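The Box at the End of the Hall

There is a drawer in every British kitchen that holds takeaway menus, a dead torch and the key to a bicycle lock last seen under a previous government. My family never had one. We had the whole house.

I moved into the flat on Zilcombe Road in February with 19 boxes, of which 7 contained things I could name. The rest were marked "misc", a word I had written with growing force as moving day went on, until the last one simply had a line drawn through the card where the pen had given up. I put them in the hall. By summer I had started hanging coats on them.

The trouble is never the big stuff. Nobody has ever wept over where to put a wardrobe. You put it where it fits, and if it doesn't fit you swear at it and buy a saw. It's the small things that beat you: the keyrings with no keys on them, the tins that once held mints or playing cards or somebody's sewing kit, the little figures that came home from a seaside stall and have been staring at the skirting board ever since. Not one of them is worth a fiver. Try putting them in a bin bag and see how far down the stairs you get.

Struan Lindsay has been getting people down the stairs for years. He runs a one-man sorting service under the name Tirnow, out of a former wool shop, and he will come to your home for a morning and watch you fail to throw things away. He is a tall, mild man with the manner of a vet about to mention the bill. On his first visit he walked the length of my hall, lifted the lid of one box, looked in and closed it again very gently.

"I'd like a cup of tea," he said, "and then I'd like you to fetch me something to put things in."

His method needs one shallow box and a table. You put in a handful of small things, no more than will lie flat without touching, and look at them. Then you pick them up one at a time and say out loud what each is for. If the answer is "it's for nothing, but I like it", that counts, and it stays. If the answer begins "well, it might come in", it goes. I lost a great deal to "well, it might come in". I lost four adaptors and an egg slicer in the first ten minutes.

What surprised me was the box. I had been using the deep ones, the kind you could bath a spaniel in, and anything small that went into them sank to the bottom and was never heard of again. In a shallow tray with a pale floor, a keyring has nowhere to hide. It looks like something you own. You feel you ought to be civil to it.
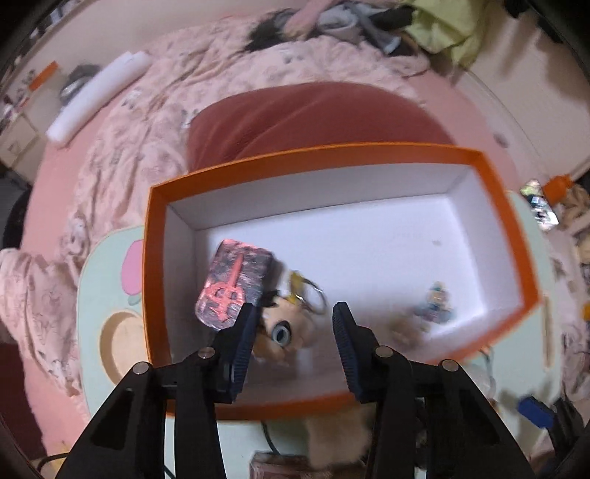

Does the inside of the box really need to be white?

It helps, though any plain, light colour will do the job. Small things vanish against patterns and dark cloth, and what you can't pick out at a glance you won't make a decision about.

I put this to the trade, in the form of a very long catalogue from Berchtold, who make storage for people whose socks face the same way. It lists trays with dividers, trays that stack, trays that lock into other trays, and a lidded model called the Arkano which costs more than my first car's clutch. Lindsay turned the pages with interest and gave it back. He doesn't hold with dividers. Give a person a compartment, he says, and they'll go out and find something to put in it.

He is also against labels, at least for the first month, on the grounds that people write the label and then feel the job is finished. I thought of my 19 boxes of "misc" and kept quiet.

We did three mornings. By the end there were 31 small things I had chosen to keep, and I know the figure because he made me write it on the wall calendar, next to the dentist. The tins get a shelf. The soft toys and the keyrings hang from a row of cup hooks by the door, where they annoy my sister. The figures have gone to the bathroom windowsill, and one or two of them look better for the damp.

The hall is clear, more or less. I have found out what colour the carpet is, and I can't say I was missing much. There's one box left by the meter cupboard, the one with the line drawn through it, which Lindsay advised me to open on a day when I'd eaten a proper breakfast. I've been having toast.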